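Crackle at side changes on a home-cut album master (shoegaze/metal, 9 tracks)

Reading time: 3 min 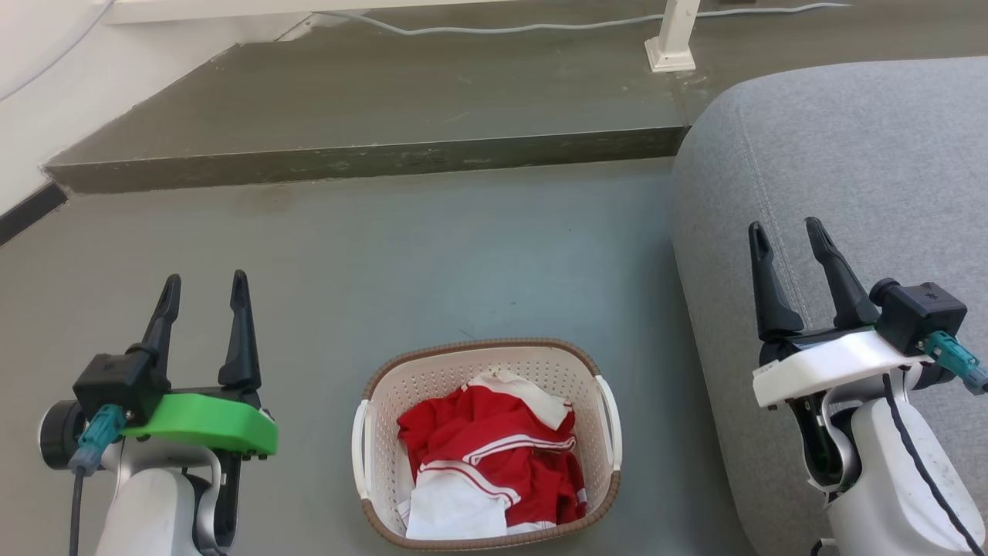 Phyllis Lightfoot asked whether the gaps had been rendered as separate files, and they had, so I am adding that at the start. The album is my band Plerkow's second. It goes out in October through Castillo, a small label that wants one continuous file for each side of the LP plus separate tracks for streaming. On the separate tracks I hear a short click where track 3 runs into track 4. The two share a held guitar chord under a blast beat. The continuous file is clean. Both come from the same session at 24 bit, with the same limiter on the master bus. What should I change?

Posted by Valdis Kalniņš

Siiri Baranauskienė
The click is a discontinuity in the waveform. If you export each track by itself, the limiter and any reverb start from rest at the top of the file, so the first samples of track 4 do not match the last samples of track 3. Render the whole side once with all processing on. Import that file into a blank session with nothing on the master bus, place the track markers and split there with no fades. Played in order, the pieces are then identical to the continuous file.

Two further points. If the tracks are also going to CD, markers must fall on a frame boundary, 75 to the second, or the last frame is padded with silence. And do not deliver MP3 for gapless material – the encoder adds samples at both ends and some players ignore the tag that removes them. Send WAV or FLAC.

Paula Căpraru
Had this on our Grurach split. I put a 30 ms fade on each side of the cut and it went away. You get a small dip but with that much distortion who will hear it.

Vija Lukoševičius
The fade hides the click and leaves a hole in the chord, quite plain on headphones. Follow Siiri's method. I would also look at the low end before the lacquer is cut. Our cutting engineer in Tidavstead asked for the bass to be mono below 300 Hz, which was stricter than I expected, and for the loudest track to sit away from the inner groove. Ask yours what he wants before you fix the running order. The vinyl file should have less limiting than the streaming one, so that is a second render of each side.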